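Sorting and Weighing of Small Plastic Packaging at the Okden Student Residence

Project report, Materials and Waste module
11 January 2018

1. Background

Small flexible packaging is hard to account for in household waste. Single items weigh very little, they fold into other waste, and they often carry food residue. The residence at Okden has a mixed plastics bin on each floor, and until last August the contents were recorded only as full or half full. This project set up a simple sorting method for wrappers, packets and small bags and tested whether two sorters working apart would place the same item in the same group.

Bottles, tubs and rigid lids were left out. They are already covered in the Brokow survey, which used the same building and the same bins.

2. Material

The sample was taken from one floor and came to 104 items with a total mass of 450 g. Items longer than the sorting tray were set aside and are not part of that total. Everything was shaken out over a sheet of newspaper before weighing. Washing was considered and dropped, as drying times would have been too long for the lab slot.

Items were sorted into three groups:

Group A: printed, not see-through
Group B: clear film, with or without a printed part or label
Group C: anything with a metal-colored inner layer

3. Reading the items

The first task for each item was to decide the group from the outer surface. Printing was the main cue. Crumpling caused more trouble than expected, as a folded packet hides a good part of its surface and small text is lost in the creases. On some packets the colored panel could be made out while the lines of text on it could not. 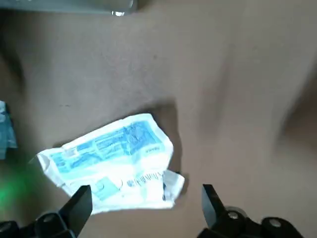
Figure 1. Crumpled white packet with light-blue printing, before sorting. Group A by outer surface.

Packets of this type were sorted on color and opacity alone. Brand and product name were written down only where they could be read without flattening the item. Flattening was tried in an early run and given up: it took too long per item, and the plastic sprang back before the second sorter reached it.

Torn flaps were kept with the packet when still attached. Loose flaps were counted as separate items, which raises the count for Group A slightly. The mass is not affected.

4. Procedure

The work surface was flat and tan, with no pattern, so that clear film could be found again if it was dropped. One item was handled at a time.

4.1 Take one item from the bag and place it on the work surface.

4.2 Assign a group. If the sorter cannot decide after turning the item over once, write "U" and move on.

4.3 Place the item in the turquoise tray. The tray has a raised rim, and light film is less likely to slide off when the tray is moved to the balance.

4.4 Weigh tray and item together and subtract the empty tray. The tray was weighed again after every tenth item.

4.5 Check clear items against the tray floor. Transparent film takes on the color behind it, so the turquoise shows through, and a pale label or printed part stands out from the rest of the bag. Glare from the glossy plastic can hide the edge of the film. Turn the tray until the outline can be followed.

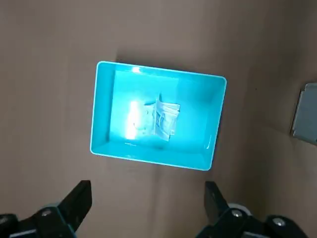
4.6 Record group and mass, empty the tray, and start the next item.

The second sorter repeated steps 4.1 to 4.3 without seeing the first sheet. Masses were taken once only.

5. Results

Group A was the largest, with 55 items. Group B had 31. The remaining 18 were Group C or undecided, and these are reported together because the split between them changed from one sorter to the other.

Agreement was good for Group A and poorer for Group B. Most of the differences in B came from bags with a large printed part, which one sorter read as printed packaging and the other as clear film with a label. The definition in section 2 does not say how much of the surface may be printed before a bag stops being clear film. A limit of one half was tried on the last few bags and seemed workable, but it was not applied to the full sample.

6. Sources of error

The balance reads to 0.1 g. For the lightest film this is a large share of the reading, and single-item masses in Group B should be used with care. Group totals are more reliable.

Crumbs left inside folded packets were weighed with the packet. The Munik method sheet asks for items to be cut open and brushed out, and this was not done.

7. Further work

Repeat with the one-half limit for Group B — on the same items if they are still in storage, otherwise on a new sample from the Ishida building. Use a second tray in a darker, matte color for clear film.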